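From: Salim Nyanda
To: Skilcombe Mending and Laundry list
Date: 2026-05-10
Subject: Re: Re: wash-in waterproofing, does it do anything?

Samina Usmani wrote:

> I did both of our rain jackets with the Brondside wash-in over the
> weekend and I'm sold. Water beads right up on the shoulders. The
> bottle says it "restores factory performance" and lasts 44 washes.
> I think we should put it on the recommended page and tell people to
> stop buying new coats. Any objections?

Samina, one objection, and it's mostly to the bottle.

I don't doubt that water beads on your shoulders. Mine beaded too, the first time. What I doubt is how much of that came from the product. You washed the jackets first, I assume, and you probably ran them through the dryer after. A clean jacket that has been through a warm dryer will often bead again with nothing added, if there's any of the old finish left on it. Dirt and detergent residue are what kill it for most people. So before we give credit to a bottle I'd like to see one jacket washed and dried plain, and another done with the stuff, same age and same make.

I tried this in a small way last June. Four jackets, all from the same Zanetti batch the hiking club bought. Two got plain soap and the dryer, two got the wash-in. I sprayed them under the kitchen tap and could not tell you which was which. After a month of Algirdas and me wearing them to work, the treated ones were maybe a little better at the cuffs. Maybe. I knew which were treated by then, so don't put much weight on it.

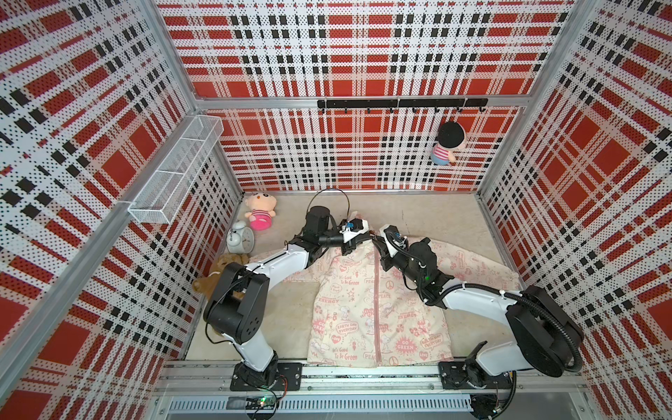
As for the 44 washes, I'd love to know who did the counting. Washed how, in what water, worn by whom in between? A coat that hangs in a closet between washes is not the same as a coat under backpack straps every day. I wrote to the address on the label and got back a coupon.

The other thing that bothers me is wash-in versus spray-on. A wash-in goes everywhere, lining included. If you have a jacket with a lining meant to pull sweat away from you, I can't see why you'd want to coat it. Toivo says his felt clammy afterward – he also says that about most jackets, but I think he's right on this one. The spray is more fuss and you will miss a spot under the arm, but at least it stays on the outside.

And no product of either kind will fix seam tape that is peeling or an inner coating that comes off in flakes. People will read our page, spend money, and still get wet shoulders.

What I'd put on the page instead:

Close the zippers and wash it by what the care label says, with plain liquid soap and no fabric softener. Rinse twice. Tumble on low if the label allows it. Test with a little water. If it still soaks in, then buy a spray and do the shoulders and hood.

I'm happy to be proved wrong. If somebody has two matching jackets and some patience, I'll pay for the bottle. Sandro, didn't you have a pair of the old Imumura shells?

Salim

3 comments | 4 shares

Sandro Pellegrini
I do have the shells but one has a burn on the sleeve. Does that count as matching? You can have them until June.

Samina Usmani
Fine, I'll hold off on the page. I did use the dryer, yes. I still think it helped.

Toivo Manninen
For the record it WAS clammy.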